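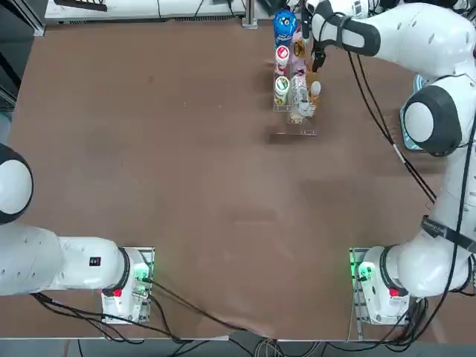 Bonside Household Goods | Display and Storage Team

Clear Tiered Rack and Slotted Basket Join the Bonside Range in April

2022-03-17

Bonside will add two pieces to its display and storage range this spring. One is a clear acrylic rack for small packaged goods. The other is a light blue plastic basket for carrying those goods to and from the shelf. Both go on sale in April through the Bonside trade catalog and at the Mendes Street showroom.

The rack is called the Condeo. It has stepped levels, so a short box at the front does not hide a bottle standing behind it. Small bottles, cups with lids, boxed items and snack packages can share the same rack. It is meant for counters, break rooms and small shops where wall shelving is not practical.

"Most of our customers have a table and a mix of products that are all different heights," said Shona Baxter, who leads the Display and Storage Team. "They asked us for something clear that they could load from the front or from above. We kept the shape simple."

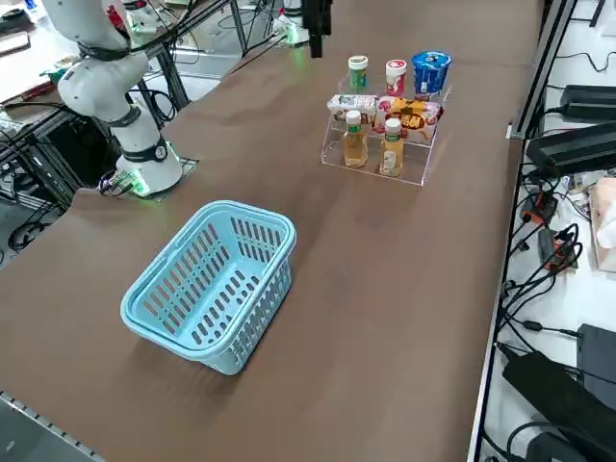

Baxter's team also looked at what happens when a display is cleared at the end of the day. Customers told them that items were often carried off by hand, a few at a time, or put into whatever carton was close by. The basket is sold for that job. It is rectangular with a rounded rim, and it has handles on both short ends. Long oval slots in the sides and bottom let crumbs and dust fall through and make it easy to rinse.

The first production run is 500 racks. Racks ship in cartons of 10 and baskets in cartons of 16. Orders for single pieces can be placed at the showroom only.

Phyllis Ellwood, who manages trade orders, said that accounts already open with Bonside do not need to register again. New accounts should allow 18 working days for setup before a first delivery.

The Condeo rack should be wiped with a soft damp cloth. Bonside does not recommend glass cleaner or scouring pads on acrylic.

Trade customers can request a price list from the Display and Storage Team or ask for one at the showroom desk.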